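Ticket: Exported stills come out darker than the preview
Product: Tesine 5, desktop
Opened by: Jabari Mwaipopo
Status: Resolved
Opened: 9 May 2020

Problem as reported

Stills saved from Tesine look right in the preview window. The exported PNG is darker, mostly in the midtones. Blacks and whites look the same in both. It happens on every project I have opened this week, including ones that exported fine in January. I need these for a page layout and the printer already sends things back if they are too dark.

Alby workstation, two monitors. The left one is a Brunner, calibrated. The right one is whatever came with the desk.

First reply from support

Please confirm the export profile under Output > Color and tell us whether the difference shows in more than one image viewer. Also attach one affected file.

Reply

Profile is set to "Use project." Same result in three viewers, and same result when I drop the file into the layout program. The darkening is the same on both monitors. The gray areas are where I notice it most.

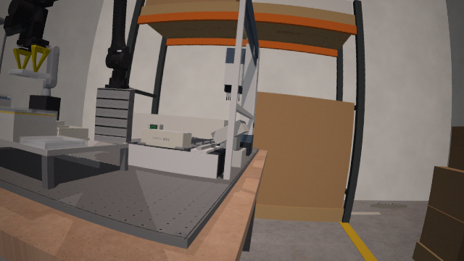 Attachment 1: bench render, gray mounting plate with shadow patches.

Steps tried so far

Restarted the program and the machine. No change.

Reset preferences. No change, and I lost my keyboard shortcuts, so please put a warning on that button.

Exported as TIFF. Same darkening.

Exported the same project on a coworker's computer. Came out correct. Her copy was installed new and mine was updated over the old version.

Turned off the Trustero plug-in, which signs our files on the way out. No change. Turned it back on.

Second reply from support

The update keeps the old color settings file if it finds one. In some cases the gamma correction is then applied twice on export but once in preview. Close Tesine, go to the user settings folder, and rename color.cfg to color.old. Start the program again and it will write a new file. Do not delete the old one until you have checked an export.

Reply

Renamed the file. The folder had two of them — color.cfg and color_user.cfg. Renaming only the first made no difference. Renaming both fixed it. Exports now match the preview in all viewers.

The old color_user.cfg was 1,945 bytes and the new one is smaller. I kept a copy in case you want it.

One thing left over: the batch list still had 9 jobs queued with the old settings stored inside them. Those came out dark even after the fix. I had to remove them and add them again.

Closing note from support

Confirmed here. Both files have to be renamed, and queued jobs have to be added again. The help article has been changed to say so. The missing warning on Reset preferences is logged as a separate request. Closing this ticket; reply to reopen.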